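3 山区长途客车乘客晕动症状的记录方法与过程

3.1 路线与乘车条件

本部分工作在 Tuladholm 至 Skonitz 的客运线路上进行。线路由 Lightfoot 公司运营,全程为铺装公路,前半段沿河谷行驶,坡度平缓,后半段翻越垭口,弯道密集,下坡一侧有连续的回头弯。客车中途只在垭口前的停车场停靠一次,供乘客下车活动。选择这条线路有两点考虑:一是同一趟车上既有平直路段又有弯道路段,便于在同一名乘客身上作前后比较;二是该线路常年由固定的几名司机驾驶,驾驶习惯相对稳定。

研究期间使用的车辆为同一型号,座椅均朝前布置,两侧为大面积固定车窗,通风由车顶出风口完成。我们没有要求司机改变车速或制动方式,也没有要求公司调整发车时刻。Jacinto Carrillo 在正式记录开始前随车往返多次,标注了弯道的起止位置,并据此把全程划分为河谷段、上坡段和下坡段。后文所说的“路段”均指这一划分。划分依据是道路线形,与里程无关,三段所用时间并不相等,下坡段最短。

早班车从 Tuladholm 出发的时间为清晨,多数参与者需要比平时更早起床。为了减少睡眠不足带来的影响,参与者被要求在乘车前一晚按习惯时间就寝,并在出发前填写睡眠情况。没有按要求填写的人仍可乘车,但其当次记录在分析时单独标出。返程安排在下午,返程数据未纳入本文,原因是不少参与者在 Skonitz 停留期间饮食差别很大,难以统一。

3.2 参与者

参与者通过客运站公告和 Sultton 诊所的候诊区告示招募。纳入条件为成年、自述曾在乘坐汽车时出现过恶心或头晕、当时没有妊娠,且没有正在治疗的前庭疾病。长期服用镇静类药物或抗组胺药物者不予纳入。偏头痛病史不作为排除条件,但需要在登记表中注明。共有56人完成登记并签署同意书。

每名参与者计划乘车两次,一次坐在前排区域,一次坐在后排区域,先后次序由 Sarahí Cuautle 用随机表决定。两次乘车之间至少间隔一周。间隔的设定参考了 Subbarao Annamalai 与 Maya Saliba 在轮渡乘客中的观察,他们发现短时间内重复乘船的人,第二次的不适评分往往偏低,这可能与习惯化有关。一周是否足以消除这种影响,目前没有一致的看法,我们在统计时将乘车次序作为一个因素处理。

招募时没有按年龄分层。实际登记的参与者以往返两地工作或探亲的人为主,其中一部分人对线路相当熟悉,知道哪里有急弯。熟悉程度可能影响乘客对弯道的预期,而预期又与症状轻重有关,因此我们在登记表中增加了一个问题,询问过去一年内乘坐该线路的频率,供选择的答案为“从未”“偶尔”“每月”“每周”。

有晕车经历的人往往已经形成了自己的应对办法,例如含姜片、闭眼、靠近车窗或者不吃早饭。完全禁止这些做法既不现实,也会让一部分人退出。我们采取的办法是允许参与者保留非药物性的习惯,但要求如实登记;药物则一律不得在出发前一天及当天使用。若途中症状加重,参与者可以随时服药,服药后的评分不再计入。

3.3 症状记录

症状采用五级评分,由参与者在听到随车人员提示后口头报告,再由随车人员写入表格。各级的含义如下:最低一级为没有不适,第二级为轻微不适但说不清部位,第三级为明确的头晕、出汗或胃部不适,第四级为恶心,最高一级为强烈恶心或呕吐。提示间隔为5分钟。间隔过短会使参与者不断把注意力放在身体感受上,间隔过长又容易漏掉下坡段的变化,这一数值是在试乘阶段比较后确定的。

除总体评分外,参与者在下车后还要填写一份有13个条目的问卷,内容包括头晕、困倦、出汗、唾液增多、面部发热或发凉、胃部不适、恶心、头痛、视物不清、注意力难以集中等。问卷由研究组根据门诊常见主诉编写,每一条目也按五级作答。编写时曾考虑加入情绪方面的条目,试用后发现参与者对“烦躁”的理解差别较大,有人把等车时的不耐烦也算在内,因此只保留了“是否希望立即下车”这一条。

困倦值得单独说明。一些人在摇晃的车厢中没有明显恶心,却反复打哈欠、精神不振,下车后还要持续一段时间。这类反应在日常生活中很少被当作晕车,参与者自己也常常归因于起得早。仅凭口头评分,这一部分很难记录到。问卷中把困倦拆成“上车前的困倦”和“下车时的困倦”两条,分析时使用二者之差。即便如此,早班车本身造成的困倦仍不能完全排除,这一点在讨论中还会提到。

口头评分还有一个问题,即参与者之间可能相互影响。客车内空间有限,前后座的人能够听到彼此的回答。试乘时出现过一人报告恶心后,邻座评分随之升高的情况。正式记录时,随车人员改用写有数字的卡片,参与者用手指点示,不再出声。同一排座位也不安排两名参与者。其他乘客的反应无法控制,如果附近有人呕吐,随车人员在备注栏写明时间和大致距离,该次记录保留,但在敏感性分析中剔除。

3.4 下车后的休息与恢复观察

客车到达 Skonitz 后,参与者步行前往客运站旁的休息室,在那里完成问卷,并继续报告症状,直到连续两次报告为没有不适为止。室内有桌椅,窗户可以打开。参与者可以坐着或半躺,可以喝水,但在恢复观察结束前不进食、不看手机。室内物品见图2。
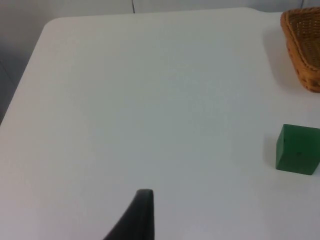
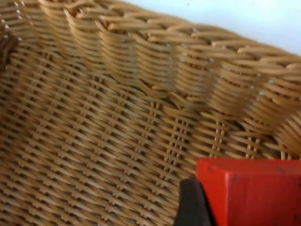
图2 (a)白色桌面,圆角;(b)编织篮的内侧及篮沿。

恢复时间从车辆停稳时算起,到第一次报告没有不适为止。采用这一算法时,步行所用的时间也包含在内。对多数人来说,下车后接触新鲜空气并看到静止的地面,不适会较快减轻;少数人在刚站起来时反而觉得更晕,走几步之后才缓解。为了区分这两种情况,随车人员在车门处增加了一次评分,并记录参与者是否需要扶持。

喝水的时间不作规定,饮水量也没有测量。Hermenegildo Arellano 在方案讨论时曾建议统一给予温水,后来考虑到有人一喝水就恶心,改为自行决定。饮水与否作为一个二分变量登记。室温每次记录,但没有进行调节。参与者如果睡着,随车人员不叫醒,醒后的第一次评分标为“醒后”,这类数据不用于计算恢复时间。

参与者离开休息室前,由随车人员询问是否还要驾车或从事高处作业。答复为“是”的人,须在症状完全消失后再停留一段时间。晕动症状消退之后,反应迟缓和注意力下降有时仍会存在,乘客往往估计不足。登记表背面印有提示,建议当天避免长时间驾驶,如果头晕持续到次日,或出现单侧听力下降、肢体无力、剧烈头痛,应当就医,不宜再按晕车处理。

3.5 数据整理

按计划应得到的乘车记录并未全部取得。有的参与者在第一次乘车后退出,有的因天气或车次取消没有完成第二次,另有几份记录因评分中断过长而作废。最终进入分析的有效乘车记录为96份。退出者的第一次记录只要完整就予以保留,这样做会使前排与后排的份数不完全相等,分析时采用能够处理不平衡重复测量的混合模型,以参与者为随机因素,以座位区域、路段和乘车次序为固定因素。

评分属于有序数据,把它当作连续变量处理并不严格。我们同时用有序模型作了核对,两种方法得到的方向一致,正文只报告前者。问卷总分的计算为各条目直接相加,没有加权。对于漏答的条目,如果一份问卷中只漏答一条,以该参与者其余条目的平均值代替;漏答超过一条的,不计算总分,但单个条目仍可使用。

表格由 Sarahí Cuautle 和 Jacinto Carrillo 分别录入,再逐行核对。不一致的地方回查原始表格,多数出在时间一栏,常见的情况是随车人员在急弯处书写不便,把分钟写得模糊。能够由前后两次提示推算的,按推算值补入并注明;不能推算的按缺失处理。备注栏的内容没有编码,只在解释异常值时参考。

3.6 访谈

问卷和评分只能反映症状的轻重,看不出乘客如何理解自己的症状,也看不出他们怎样在途中作出决定。为此,我们在乘车全部结束后邀请13名参与者接受访谈。人选兼顾了评分高低和乘车频率,没有追求代表性。访谈由 Maya Saliba 主持,在 Sultton 诊所的一间办公室进行,内容经同意后录音并转写。

访谈提纲从最近一次不舒服的乘车经历开始,请参与者按时间顺序讲述,然后再问到座位选择、出发前的饮食、途中采取的措施以及下车之后的安排。提纲中没有使用“晕动症”一词,由参与者自己选择说法。多数人说“晕车”,也有人只说“胃不好”或“坐车没精神”。说法不同的人在服药态度上也有差别,把症状归为胃病的人更倾向于空腹乘车,很少考虑服用晕车药。

关于座位,受访者普遍知道前排较稳,但实际购票时并不总能如愿。一位每周往返的受访者提到,他宁可选择后一班车,也要坐到能看见前方道路的位置。另一位受访者则认为靠窗比靠前更要紧,因为可以把头靠在玻璃上。头部有无支撑在我们的评分表中没有对应项目,访谈之后我们回查了随车人员的备注,只有少量记录写到了这一点,不足以作统计比较。

关于手机,受访者的看法比较一致。几乎每个人都承认在河谷段看过手机,并且知道看手机会加重不适。放下手机的时机却各不相同,有人在上坡开始时就收起来,有人等到感觉恶心之后才停下。后者常常说“再看一会儿应该没事”。由于症状的出现相对于刺激有一定延迟,等到恶心明显时再停止,缓解需要的时间就比较长。在向乘客提供建议时,把停止看手机的时间与道路位置联系起来,例如在驶离河谷之前收起手机,可能比笼统地说“不舒服就别看”更容易执行。

关于饮食,空腹和吃得过饱都有人采用,理由恰好相反。空腹者担心呕吐,吃饱者则认为胃里有东西压得住。从问卷结果看,出发前吃过少量清淡食物的人,胃部不适条目的得分较低,不过这一比较没有经过随机分配,愿意吃早饭的人可能本来就不太容易晕车,因此只能作为参考。姜制品的使用也存在同样的问题,使用者中既有评分很低的人,也有评分很高的人。

3.7 方法上的限制

症状评分全部来自自我报告,没有同步采集心率、皮肤电或胃电信号。在试乘阶段曾使用过腕部心率设备,弯道处手臂用力抓握扶手时读数经常中断,正式记录时放弃了这一做法。车辆的横向加速度也没有逐趟测量,同一司机在不同天气下的过弯速度可能并不相同。现有数据可以说明乘客在不同路段的感受差异,但不能由此推出某一加速度水平对应的症状强度。

参与者都是自认为会晕车的人,结果不适用于一般乘客。招募告示中写明了研究目的,前排与后排的差别又是常识,参与者很难不带预期。我们没有找到合适的办法来遮蔽座位条件。一种折中方案是让参与者在不知道车辆行驶方向的情况下就座,这在运营客车上无法做到,只能留给模拟器研究。

恢复观察的终点依赖于参与者的判断,有些人急于离开,可能提前报告没有不适。March 的几次乘车中,这种情况比较明显,当时接驳车的发车时间提前,参与者怕赶不上。随后我们与 Lightfoot 公司协商,由随车人员事先确认接驳安排,需要搭乘接驳车的参与者改乘较晚的一班。调整前的恢复时间数据没有删除,在结果部分的表格下方加注说明。

困倦与恶心在时间上的关系仍不清楚。按照目前的提示间隔,两者往往在同一次评分中一起出现,分不出先后。若要回答这一问题,需要更密的记录,同时又不能增加参与者对身体感受的关注,口头或点示评分大概都难以满足。下一节先报告各路段的评分变化,再报告座位区域的影响,恢复时间与问卷各条目的关系放在最后。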